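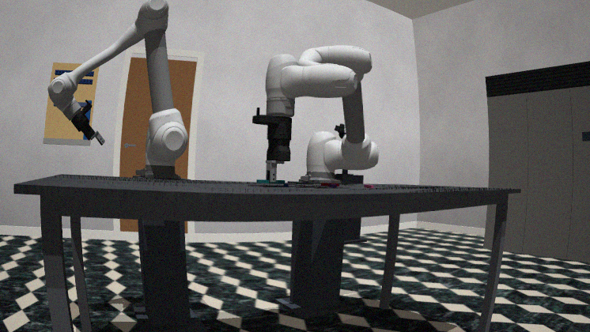
Sharing one table between two arms in Bronel

This tutorial sets up two simulated arms so that they can work over the same table without planning through each other. It uses Bronel for the simulation, Terkevton for motion planning and Tinalel to run the tasks. You should already have a Bronel room that loads and two arms that move when you send them joint targets one at a time. If you have not got that far, do the single-arm tutorial first.

The method is simple. Each arm has a parked pose, the middle of the table is a zone that only one arm may hold, and the planner for each arm treats the other as an obstacle. Most of the work is in getting the three programs to agree on where things are.

1. Name the arms

Open room.conf and give each arm a prefix. We use a_ and b_. Do this before anything else. Both arms load from the same robot file, so without prefixes they publish joints under identical names and the second one to start will overwrite the first. The sign of this is an arm that twitches between two poses when it should be still.

arm_a:
 prefix: a_
 base: mount_a
arm_b:
 prefix: b_
 base: mount_b

Restart Bronel and list the joints. Every name should begin with a_ or b_. Any bare name left in the list usually belongs to a gripper, which is loaded from its own file and needs the prefix passed down to it.

2. Use one frame for the table

Put a frame called table at the centre of the tabletop, with z pointing up and z = 0 at the surface. Give both mounts as offsets from it. Do not measure one mount from the other. It works until you move an arm, and then you have two numbers to correct and will probably correct one.

To check it, ask Terkevton for the pose of each gripper in the table frame and compare with what Bronel reports. The two should match to the last digit printed. If the positions match but the rotations do not, look for a tool offset that has been applied twice.

3. Connect the planner

Bronel sends its state on port 1593 by default. Start one Terkevton process per arm and point both at that port:

terkevton --arm a_ --state localhost:1593
terkevton --arm b_ --state localhost:1593

Two processes can listen to the same state port. They cannot share a command port, so leave the command ports on automatic unless you have a firewall to deal with.

4. Add the other arm as an obstacle

In the planner file for a_, add this:

obstacles:
 - robot: b_
 mode: live
 margin_mm: 7

Put the same block in the file for b_, with a_ as the robot. With mode set to live, the planner reads the other arm's joints at the moment planning starts. It does not know where the other arm is going to be later. That is the reason for the zone in step 6, and leaving the zone out is the most common mistake with this set-up.

A margin of 7 mm suits slow pick-and-place moves with small parts. Make it bigger if you raise the speed limits. If you make it much bigger, the planner may refuse to leave a parked pose that is close to the other arm's base.

5. Set up the wrist cameras

Each gripper has a wide-angle camera looking along the fingers. The detector uses it to find parts on the table, so the lens model has to be right in both Bronel and the detector. Choose fisheye in both. If the detector is left on the pinhole model, parts near the middle of the view will be found in the right place and parts near the rim will be well off, and it is easy to blame the arm for that.

Then mask out the robot. The camera always sees its own gripper, and at times it will see the other arm as well. The first mask never changes, so draw it once and save it as a file. The second changes with every move and must be worked out from the joint states. Turn it on with:

mask_self: gripper_mask.png
mask_other: from_state

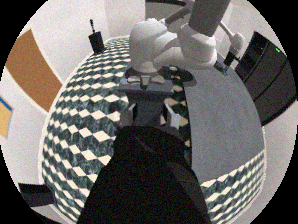
Run the detector for a minute with both arms holding still and read the log. A part that appears and disappears while nothing is moving is usually a bit of gripper at the edge of the mask. Grow the mask by a few pixels and run it again. If the false part shows up only when the other arm is in view, check that mask_other is reading the prefixed joint names from step 1.

The detector should also ignore anything outside the tabletop. Set its region in the table frame, not in pixels, or it will be wrong as soon as the wrist turns.

6. Add the shared zone

In Tinalel, define a box over the middle of the table and call it centre. Any task that enters the box has to hold it first.

zones:
 centre:
 frame: table
 holders: 1
 timeout_ms: 400

The timeout is how long a task waits before it gives up asking and goes back to the queue. It is not how long a task may keep the zone. A task keeps the zone until it lets go or fails.

Make the box tall enough to cover the elbow of an arm that is reaching in, as well as the gripper. Our first box was drawn around the parts only. The grippers never met, but one forearm swept over the top of the zone while the other arm was lifting, and Bronel stopped with a contact error. Tania Sheikh redrew it as high as the shoulder joints and we have kept that height.

7. Choose the parked poses

A parked arm should be clear of the zone, clear of the other arm's usual path, and able to reach the zone without a large turn at the shoulder. Save one pose for each:

tinalel pose save a_ parked
tinalel pose save b_ parked

The two poses do not need to mirror each other. The wrist may hang over the edge of the table or be held up high, as long as the whole arm is outside the box. Tinalel checks this when you save and will name the link that is inside if there is one. 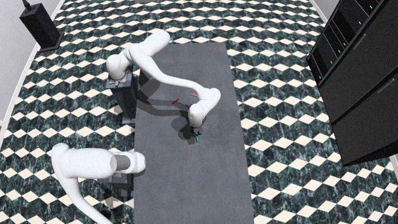
One arm over the small parts, the other with its end at the left edge of the table.

8. Write the task

The order matters. Ask for the zone, plan, move in, pick, move out, let go of the zone. Planning comes after the zone has been granted so that the live obstacle from step 4 is up to date.

task pick_small:
 take centre
 detect parts
 plan to nearest
 move
 close gripper
 move to parked
 release centre
 on fail: move to parked, release centre

Do not leave out the last line. If a plan fails and the task ends while still holding the zone, the other arm will ask, time out and ask again for as long as you let it run.

Start with one arm running the task and the other parked. When that goes through cleanly, start the task on both.

9. Test it

Set the part positions to random and let it run. Tinalel has a soak command that resets the table after each round:

tinalel soak pick_small --rounds 6

Six rounds is enough to catch a wrong prefix or a zone that is not being released. For anything slower to show itself, leave it going overnight. We start the long run on a Friday and read the log when we are back.

Common problems

Both arms stay parked and nothing is logged. Both tasks are waiting for a zone held by a task that has ended. Run tinalel zones to see the holder, then clear it by name.

The planner reports "start state in collision". The margin is too large, or a part is still attached to the gripper in the planner after it was dropped in the simulator. Clear attached parts in Terkevton at the start of every round.

Thin parts are found but the fingers close above them. Check z = 0 on the table frame. It is often set at the middle of the tabletop's thickness, which puts every pick too high or too low by half of it.

The arms take turns but one gets the zone far more often. Requests are served in the order they arrive, and a faster planner asks sooner. Set fair: true under the zone to make them alternate.

The finished configuration files are in the Talukder examples folder, under two_arms_one_table. The August release renamed holders from max_holders, so older files will need that line changed.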